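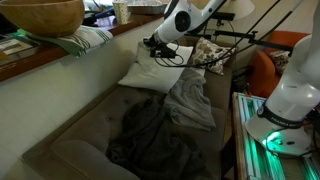 Home Care Skills, Unit 3: The Living Room Couch
Handout for the evening group, March 7, 2018

Okay, couches! I know half of you signed up for the kitchen units, but I get more questions about throws and pillows than I ever got about ovens, so we're giving the couch a whole evening. Bring the Irier workbook, and bring a blanket from home if you've got a big one (the thicker the better, thin ones are too easy).

Start by clearing off

I always strip the seat before I fold a single thing. Blankets first, then pillows, all of it onto a chair or a clean table. If you fold around the stuff that's still sitting there you end up shuffling the same pillow back and forth all night - I did this for years. Then run your hand along the gap behind the seat. Pens, hair ties, the remote, you know the list.

Button tufting needs its own minute. Crumbs love those little dimples. Use the soft brush on the vacuum, go gently around each button, and please don't pick at the threads. 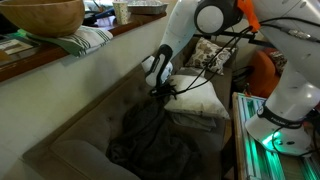 But what if the couch gets used all day long, one student wrote on the January feedback sheet, and the blankets are a heap again by lunchtime? Is there any point in folding them?

Good question, and I've changed my mind on it. For a couch that's in use all day, I'd fold one blanket properly and let the other one be the grab-and-go. Two neat ones is asking for trouble! Give the grab-and-go a basket, or just the far end of the seat, and fold it once at night.

Folding a throw

Long sides together, then again, then in from each end so the cut edges are hidden inside. Fleece is slippery and will try to slide off your arm, so do it flat on the seat. Knits are the opposite, they grab onto everything, and they stretch if you shake them out by the corners (ask me about the Multness throw I ruined, it came out 49 inches wide on one end and who knows what on the other).

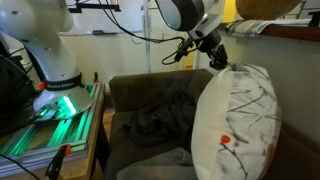 Once it's folded, smooth it from the middle outward and leave it alone for a bit before you decide it's crooked. Heavy ones settle. The Farooqui chapter has you roll them, and that's fine for a shelf, but on a seat they just unroll.

Pillows go back last, in this order:

1. Plain ones first. Hold the pillow by two corners, give it a good shake, and punch the filling back toward the middle. White covers show every wrinkle, so pull the seams straight while you're at it.
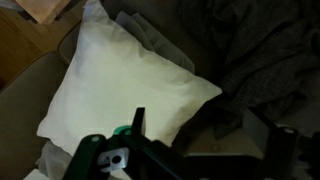 2. Patterned ones next, toward the ends of the couch, with the print the right way up. Florals usually have a top and a bottom, so look for the stems.

3. Folded throw last of all, over the arm or flat on the seat. Your pick.

For next time: read the Fidberg pages on washing covers, and try the fleece fold at home until you can do it without looking at the sheet.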